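ok so I finally did it. 40 days with no phone in the bedroom. going to post how it went because a few of you asked back in April

first thing, I had to buy an alarm clock like it's 1994. got the cheap one from Griden, the kind with the two bells. it is SO loud. the dog left the room and slept in the hallway for a week

the idea came from a piece in the Lidach newsletter, the one Henrique Rebelo writes. he parks his phone on a stand in the kitchen at 9 pm and it stays there till breakfast. I thought that sounded smug and then I tried it the same night
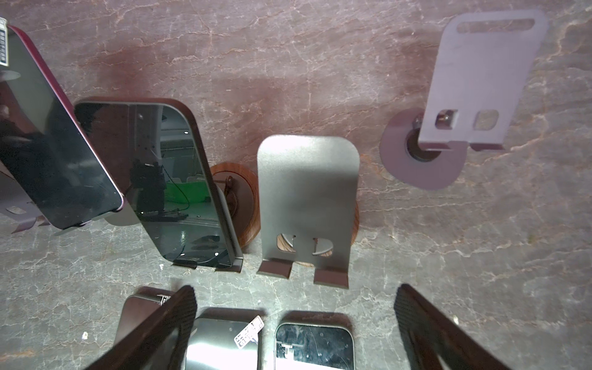
Issue 34, p. 3

that's the one if you want to look it up! the whole issue is on sleep and it's pretty readable. skip the mattress article though, it goes on forever

the first few nights were bad. I kept reaching over to the nightstand and patting it like I'd lost my glasses. one night I got up at 2 am to check the weather. the weather!! for a place I don't even live

around week two I started reading again. I'm on the second Venkataraman mystery (the one with the ferry) and I already know I'm going to be sad when I run out. no spoilers please, Zaid Fakhoury, I know you've read them all and I know how you get

also my unread count hit 1,187 and I just kind of let it. almost everything in there was coupons anyway. deleted the lot in one go on a Kisusley bus with terrible signal and felt like a new person

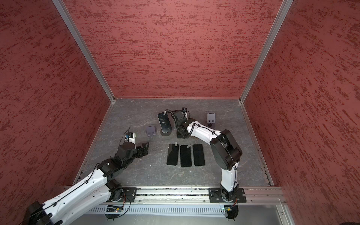

the morning part is what I didn't expect to like. I used to lie there scrolling until I was late. now the bells go off, I say a bad word, and I'm up – coffee's made before I've read a single opinion

things I still cheat on: my sister was due in June so the phone slept in the hallway with the ringer on for a while. I'm counting it. the hallway is not the bedroom

someone asked if I sleep better. I think so? I fall asleep faster for sure. I still wake up at 4 to worry about the gutters, same as always

anyway I'm keeping it going. if you have a quieter alarm clock to recommend please tell me, the dog would like her spot back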